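# White bedding, again

7 December 2025

I went back to white sheets in May, after years of telling people they were too much work. Everything before that was gray or navy, and I picked those colors because they hid things. 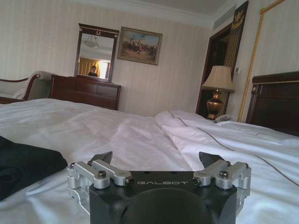
The reason I gave up on dark bedding is that it fades unevenly. My old navy duvet cover had a pale stripe down one side where the morning sun hit it. White doesn't do that. It does go yellow if you leave it too long between washes, so I wash the sheets every 5 days in winter and a little more often in summer.

I use the warm setting, a normal amount of detergent, and no fabric softener. Softener left a film on the last set and they never felt clean after that. The duvet cover goes in by itself. When I put it in with the sheets, everything ends up inside it in a wet ball and I have to run the dryer twice.

Thread count came up when I was shopping. The woman at the store in Flenasville wanted me to try a very high number, and I tried it, and it was hot to sleep under. What I have now is 100 percent cotton with a plain weave. I paid 70 dollars for the sheet set, and the duvet cover was extra. If you like a thin line of brown piping on the edge, it's worth knowing that piping shrinks a bit differently from the rest of the fabric. Mine puckered after the first wash. Ironing the edge while it was damp fixed most of it.

I don't iron the rest. My friend Zohreh Rostami irons her pillowcases and top sheet every week, and her bed looks better than mine does. I shake the duvet from the foot end, pull the corners out and leave it. By evening it's rumpled again anyway.

A few people have asked about black clothes on white sheets. Dry cotton has never left a mark for me. New black denim has - it took 3 washes to get a gray smudge out of a fitted sheet, and that was with soaking overnight. I keep jeans off the bed now until they've been through the machine a few times.

Next thing to replace is the pillows. I've had them since I lived in Stevdale and two of them are flat in the middle. If you have a pillow you like for side sleeping, leave the name in the comments.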